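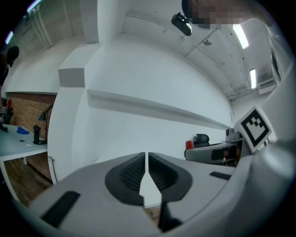 Tips for building a hand-held gripper

Print the housing in two halves and sand the seam with 80 grit before gluing. Cast the rubber pads separately so a worn one can be swapped. Ribbed pads hold small parts better than smooth ones.

Close the jaws slowly the first time and check that the pads meet evenly. If one leads, loosen its bracket a quarter turn and shim it with tape.

Mount markers on a stiff, flat plate. Matte paper gives less glare under shop lights.

Roman Olszewski ran his pads for up to 4,000 squeezes at the Samholm workshop before the ribs wore down. Wipe yours with a damp cloth on Wednesday, when the bench gets cleared.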